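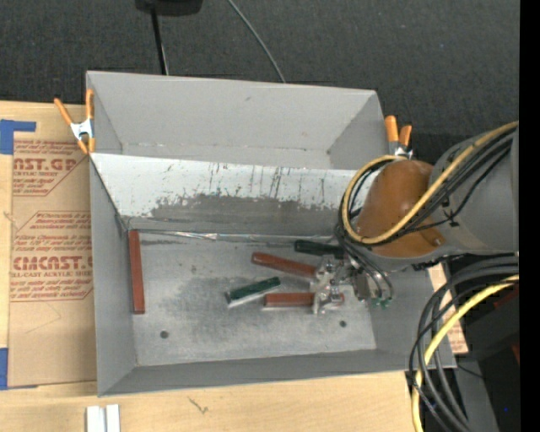 Subject: Re: [Kandside-water] Header tank overflow at Pindville

On Saturday a list member wrote:
> The float valve on the upper tank passes a trickle even when
> fully closed. I have lowered the arm by 18 mm and the level
> still creeps up to the overflow by morning. Is it worth
> fitting a new seat, or should I replace the whole valve?

Check the inlet pressure before buying anything. The Skyrme valve is sold in two versions and the low pressure seat will not hold against the Puken main, where the static reading at night is well above the daytime one. We had the same creep on the 400 litre tank and a new washer made no difference.

Close the stopcock at 22:00, mark the level and read it again at 06:00. If it has risen with the stopcock shut, the water is coming back through the mixer and the valve is fine - fit a check valve on the hot side. If it has not, change the seat for the high pressure one and put the arm back where it was. Lowering it only costs you capacity. Ours now holds 245 litres at working level, which is too little for a full draw.

Does your overflow discharge outside or into the gully?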